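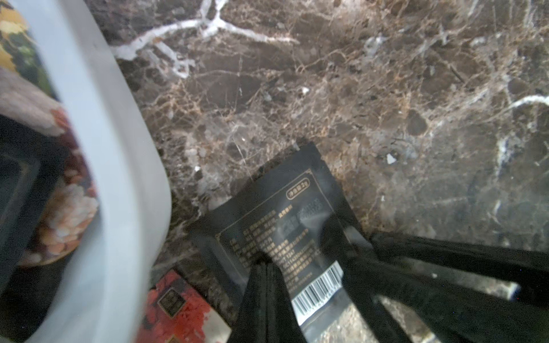
A reader in Gralau wrote in after our last issue to say she'd believe in household robots on the day one could empty her kitchen drawer without being asked twice. Her teenagers, she added, have yet to pass the same test. We put her letter on the wall.

The drawer is a fair place to start. Machines have welded cars for decades, but a car door turns up in the same spot every time, and nothing in a kitchen ever has. Flat, shiny packets are the worst of it. They slide, they crumple, they lie flush with the worktop and give a pair of fingers very little to get under. Bralto, who sell sorting equipment to small warehouses, still list sachets under "items best handled by staff", and I thought that rather sporting of them.

Tidying a box of odds and ends is the other half of the job. The Araya trial, which we'll be following until April, logged 1,539 attempts at picking one thing out of a mixed tub, and 206 of them ended with a person stepping in. My own figures for the cupboard under the stairs would be worse, but I don't publish them.
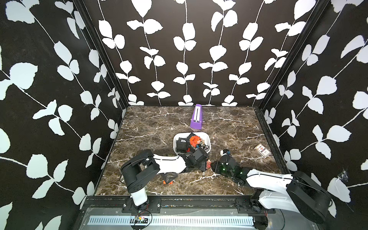
Would two arms be quicker than one? Only when they agree on who is holding what, and that part of the software is still slow. For a simple lift out of a box, one arm will often finish first.

Jirnelik promise a model for the home in 3 years. They promised that 2 years ago as well, with the same number in it. I'm keeping the dustpan.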